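Gripper Upkeep – Shop Tips, Hand Tools and Cells

Written fast between jobs. Mostly notes for whoever has the bench next. Covers the hand-held two-jaw grippers and the one fixed cell (the Mekwood folder, left side of the shop). Last gone over 01/11/2024, some of it older than that.

PADS

Wipe before every shift. Damp lint-free cloth, not soaking. No alcohol on the textured ones, it dries the surface out and then they slide on cotton like they're on ice. Dish soap is fine, one drop in a cup of water.

Lint is the big enemy. Packs down into the texture and you can't see it, you just start dropping things. Old toothbrush, soft, brush across the pad and then along it. Masking tape gets the rest. Press, lift, press, lift. Don't drag the tape.

Swap pads in pairs. Always. One new and one worn and the cloth creeps toward the worn side, then you spend an hour blaming the camera.

Edges curling? Pull the pad off, scrape the old glue with a plastic card (expired loyalty card, perfect), let the new glue sit overnight. I know the tube says less. Overnight.

PINS AND JOINTS

Wiggle test. Close the jaws halfway, hold one arm, rock the other. Any click at all and a pin is loose or a bushing is going. Loose pin – push it back, new clip. Bushing – replace it, don't shim it. I shimmed one with soda can once. Lasted till lunch.

One tiny drop of light oil per pin, on a toothpick. Wipe off what's left over. If you can see oil you used to much, and it WILL end up on somebody's white shirt. Dry lube is better if we have any, usually we don't.

Screws that keep backing out get blue threadlocker. Not red. Red means heat gun and bad language.

Mark the pin heads with a paint pen, a line across pin and arm. Line broken = pin turned. Two seconds to check.

OPENING WIDTH

Open all the way, measure pad to pad, write it on the card. Then close on a sheet of paper and pull. Should drag evenly top to bottom. If the top lets go first the pads are toed in, loosen the pad screws, close gently on a flat ruler, tighten again. Try the paper again. Usually takes a couple rounds.

Don't set width with a hard block. Everything we pick up is soft.

TRYING IT ON CLOTH
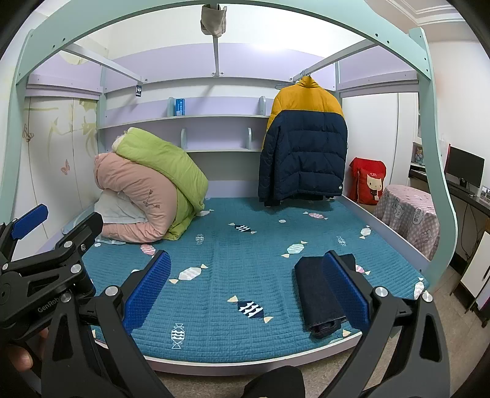 Once the pads are back on, skip the foam blocks and go straight to cloth, real stuff, the kind with give in it. Foam blocks pass everything. Start thin (pillowcase, t-shirt), then thick, then something with seams. Open wide first and come in from above before you close, or you shove the pile along instead of grabbing it. Jeans folded up into a long compact rectangle, like the navy ones on the teal bedspread, are a good middle test – stiff at the seams, soft between. Grab near the end, lift, set down, look at the fold. If the layers have walked, you have a pad problem or you're closing too fast. Thick folded quilts go after that, those want a slower close and a deeper bite. Leave puffer coats for last. Slick shell, lots of air in them, and a pad that's only so-so will show it right there.

Log the drops, not just the picks. A page of checkmarks tells me nothing.

Same cloths every time if you can. Keep them in one bag, wash them without softener. Softener coats the fibers and then the pads and you're back to the toothbrush.

CABLES

Strain relief before anything else. Cable shouldn't move at the plug when the jaws move. If it does, hook and loop strap, a finger of slack, done. No zip ties on signal cable, people crank them down.

Dead reading on one finger – swap the cables over first. Fault moves, it's the cable. Fault stays, it's the sensor or the board. Do this BEFORE you open the housing. Yes this is about last April.

Coil loose, over-under. Not around your elbow.

THE MEKWOOD CELL

Home it empty. Check the table for scraps, pins, the coffee cup. Then home.

Weekly: vacuum the rails with the brush tip, wipe, thin film of the Pichon grease (white tub, top shelf). Run the carriage end to end slow, wipe what piles up at the stops. No compressed air in there, it blows the lint into the bearings and they get gritty.

Belt: press in the middle, compare to the other one. Both should feel the same. If one's floppy tighten both, a quarter turn at a time.

Speed stays at 700 for cotton. 800 if it's all towels and you're standing there. Above that it starts throwing corners. Counter was at 1,221 when the last belt went on, so go by that for the next one.

Vacuum cup weak? Check the filter before the pump. It's nearly always the filter. Filter lives behind the gray cover, 4 screws, one of them is shorter and goes bottom left. Put the long one there and you'll hit the hose.

Power off and key in your pocket for anything inside the guard. Not on the hook. Pocket.

ORDERING

Pads and clips – Etport, they ship same day if you call in the morning. Bushings come from Brondometti and take forever, so order when you open the last bag, not when it's empty. Write the part number off the old bag, the website search is terrible.

Don't buy the cheap pads. We tried. They look the same and go shiny in a week.

STORAGE

Jaws open a little, never clamped shut. Pads take a set and you get a flat spot. Hang it up or lay it on its back, pads off the bench. Old clean sock over each jaw keeps dust off, the stretchy kind.

Away from the window. Sun gets the pads eventually.

Spare pins in the pill box, sorted by lengh. Please put them back in the right lid.

If something's broken, tape on it, say what's broken. "Bad" is not a note. "Left arm clicks when closing" is a note.

Stuck on anything to do with the cell, leave a message for Maxence Sabatier, he has the wiring drawings and the spare key. Pads and pins, just do it yourself and put it on the card.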